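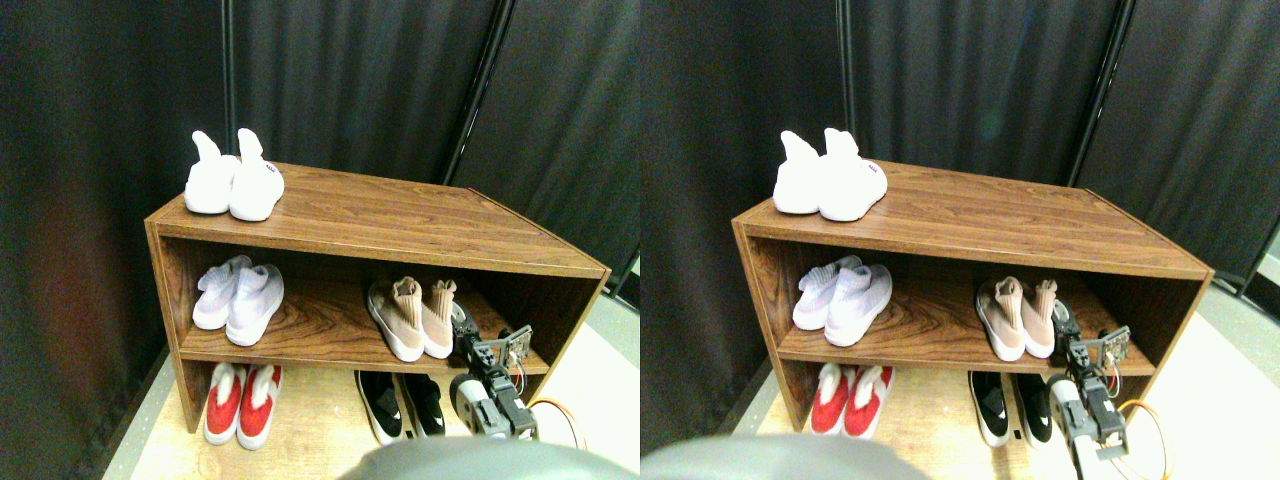

SPEAKER NOTES / TURNOUT AND RETURNS

Slide 1. Topic is precinct wait times in the Flivberg May primary, not who won. Source is the check-in log, one line per voter, time-stamped at the table. There are 16 precincts. Barbier is left out because its log has gaps.

Slide 2. Show the median first, then the tail. Tostness checked in 152 voters before noon and 140 after.

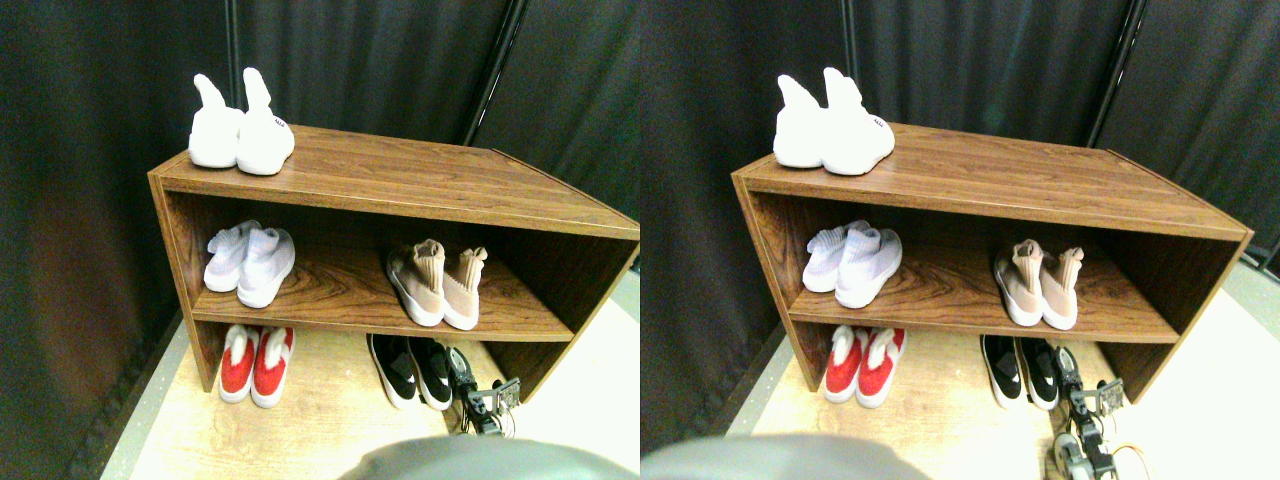 Arrival order matters more than the daily total. The log records the check-in, so time spent in line has to be modeled. Think of a rack with a middle shelf splitting it into an upper and a lower compartment: one total, two separate spaces to fill. Morning and evening are handled that way here, each with its own rate. 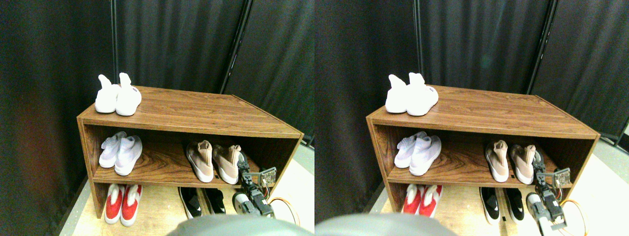
Does a longer line lower turnout?
The log can't show that, as people who leave before check-in are never recorded.

Slide 4. Precincts over 500 check-ins get a second table in the model. Plenine is the only one that changes rank. Pause on the chart.

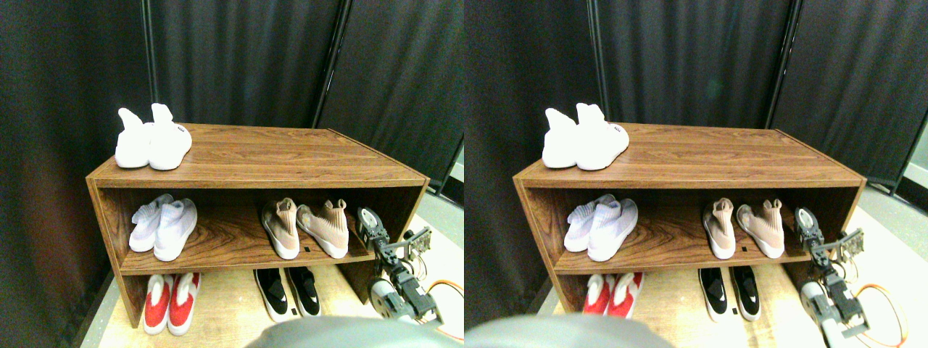

Ka-ming Yeh objected that the second table should depend on the peak hour, and that a daily cutoff hides short surges. Agreed. Rerun with an hourly cutoff is on slide 5.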